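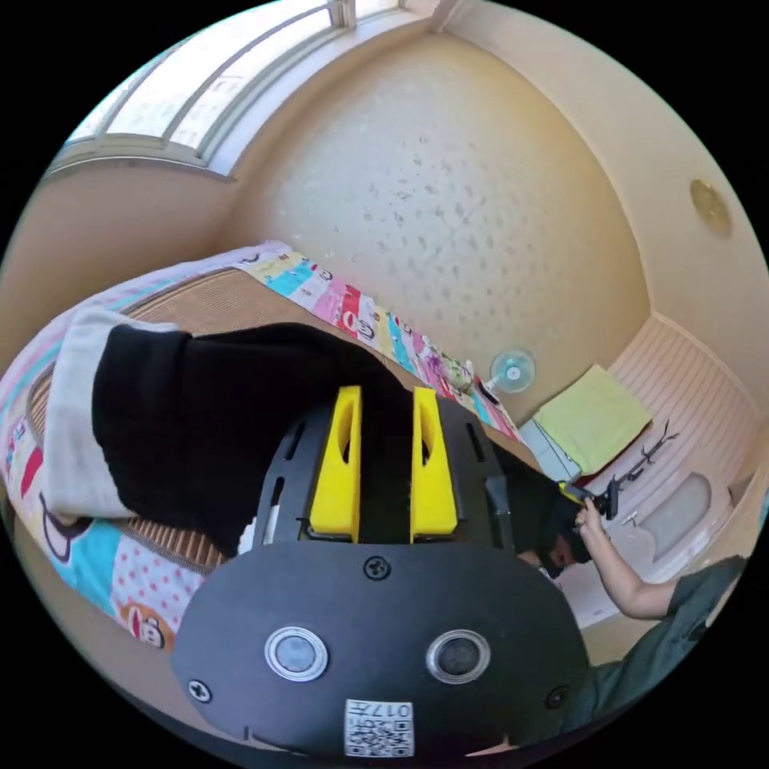 Selon Henryk Chmielewska, une offre d'intégrateur téléphonie qui ne précise ni le protocole de signalisation ni le mode d'authentification des postes fait perdre du temps aux deux parties. Les deux figurent donc dans le descriptif du poste.

Intégrateur téléphonie et centre de contacts (H/F)
CDI, temps plein
Référence : TEL-34
Lieu : site de Rorkemness, télétravail partiel

Contexte

Mondora exploite pour ses clients une plateforme de centre de contacts hébergée, dénommée Tilance. Le parc actuel compte 2 486 postes SIP, répartis entre des assureurs, des bailleurs et un réseau de cliniques vétérinaires. La distribution des appels, l'enregistrement et les serveurs vocaux interactifs sont gérés en interne. Les passerelles vers le réseau public sont fournies par Fahy, avec signalisation SIP sur TLS et média en SRTP. L'authentification des postes se fait par certificat ; l'authentification par mot de passe subsiste sur deux sites et doit être retirée.

Le poste est rattaché à l'équipe Raccordement, composée de six personnes.

Missions

1. Paramétrer les files d'attente, les compétences et les règles de débordement à partir du cahier de recette du client.

2. Rédiger et maintenir les scénarios de serveur vocal, y compris les annonces de fermeture et les calendriers de jours fériés. Chaque scénario est versionné et relu par un second intégrateur avant mise en production.

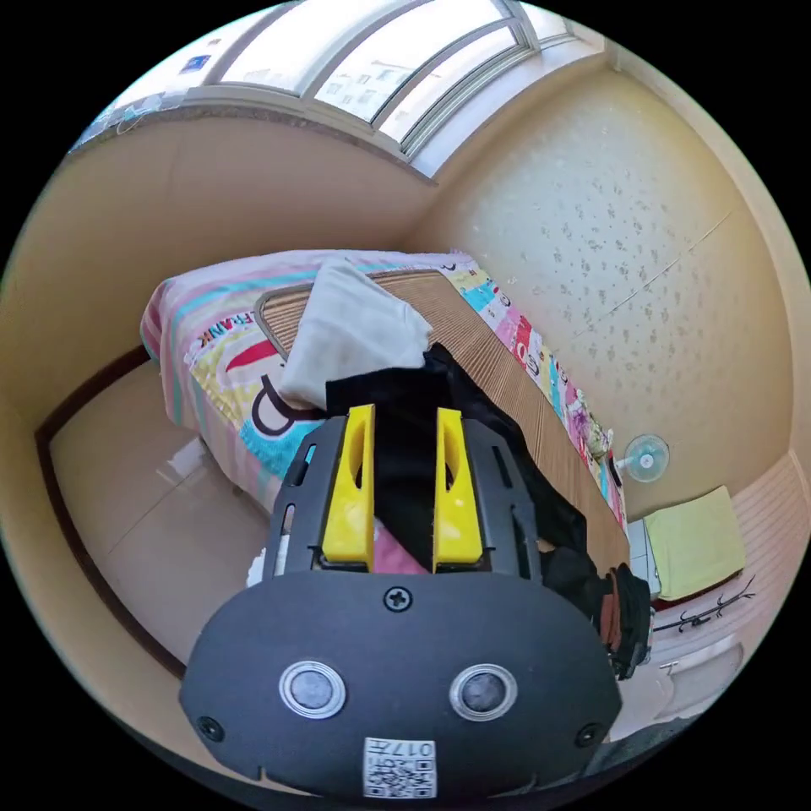 3. Assurer la migration des anciens groupements de lignes vers Tilance. Les portages sont exécutés par lots de 50 numéros au maximum, en dehors des heures d'ouverture du client.

4. Analyser les traces SIP et RTP en cas d'incident de niveau 2 : perte de média unilatérale, échec de transfert, DTMF non reconnu, boucle de renvoi.

5. Tenir à jour le plan de numérotation et la table des numéros d'urgence par site.

Environnement technique

Serveurs Linux, proxy SIP en grappe, base PostgreSQL pour la configuration, API REST pour le provisionnement. Les scripts internes sont écrits en Python et en Bash. Les captures réseau sont conservées 22 jours, puis purgées automatiquement.

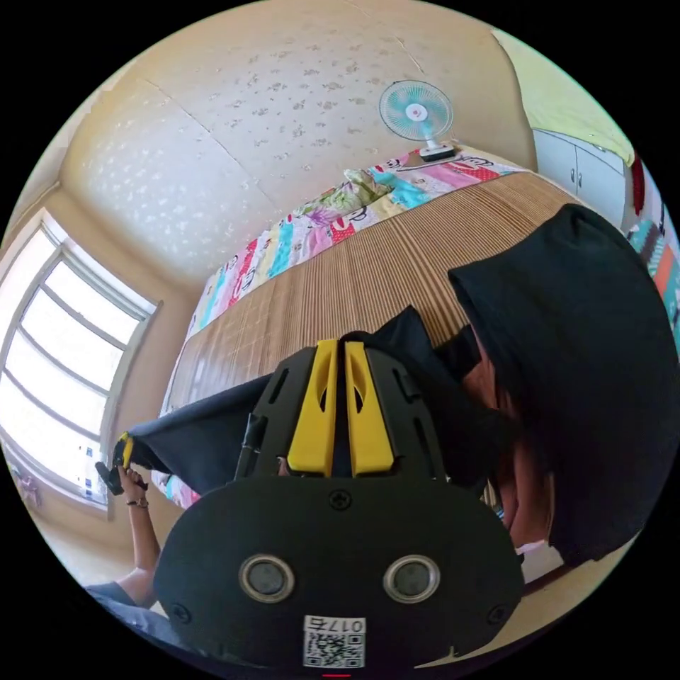 Les journaux applicatifs suivent une règle distincte, fixée contrat par contrat. L'accès aux enregistrements audio est nominatif et tracé ; l'intégrateur n'y accède que sur ticket ouvert par le client.

Profil recherché

Formation Bac+2 minimum en réseaux et télécommunications, ou expérience équivalente. Trois ans de pratique sur une plateforme de téléphonie d'entreprise ou de centre de contacts. Lecture courante d'une trace SIP sans outil graphique. Connaissance des mécanismes de traversée NAT et de la qualité de service sur liens WAN. Anglais technique lu ; l'anglais parlé n'est pas exigé.

Sont appréciés, sans être requis : une expérience des portages de numéros, la pratique d'un outil de gestion de configuration, la connaissance des codecs Opus et G.722.

Conditions

Salaire fixe selon grille interne, communiquée avant le premier entretien. Astreinte une semaine sur six, compensée forfaitairement, avec majoration pour les interventions de nuit. 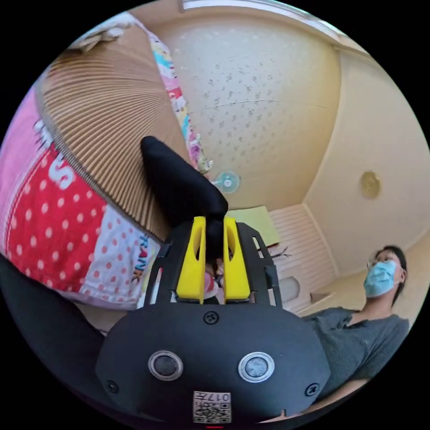

La première astreinte n'intervient qu'après quatre mois de présence et s'effectue en binôme. Le télétravail est ouvert à hauteur de deux jours par semaine dès la fin de la période d'essai. Le matériel (poste de travail, casque, téléphone SIP de test) est fourni. Des déplacements ponctuels chez les clients sont à prévoir lors des mises en service ; les frais sont pris en charge par l'entreprise.

Déroulement du recrutement

Entretien téléphonique de 34 minutes au plus, suivi d'un exercice sur trace : une capture anonymisée est remise au candidat, qui rédige un diagnostic d'une page. L'exercice est discuté lors du second entretien, sur site ou à distance, avec Henryk Chmielewska et un membre de l'équipe Raccordement. Une réponse écrite est adressée à chaque candidat.

Candidature

CV et courte note de présentation au format PDF, par le formulaire du site de Mondora, en rappelant la référence de l'offre. Indiquer le préavis en cours, le cas échéant. Date limite de dépôt : 2026-04-27. Les dossiers reçus sans référence sont traités après les autres.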